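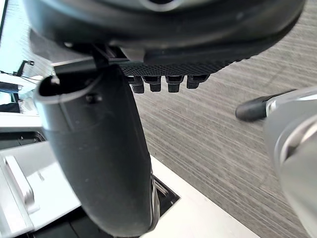
Figure 1. Gray carpeted floor, with a silver cylindrical object at right.

Trokenlow Floor Care, Unit 5: Carpet
Handout revised 25/07/2024

Pick up anything lying on the carpet before you vacuum. Metal objects go on a shelf or in the parts tray, never against the baseboard. Work from the far wall toward the door in overlapping passes.
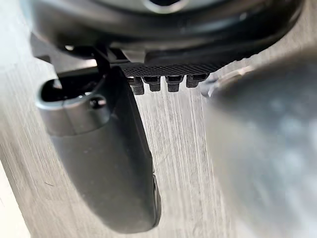

Go over each strip a second time at right angles to the first. Blot spills with a white cloth and do not rub. Read Marinho, pages 772 to 774, before the August lab.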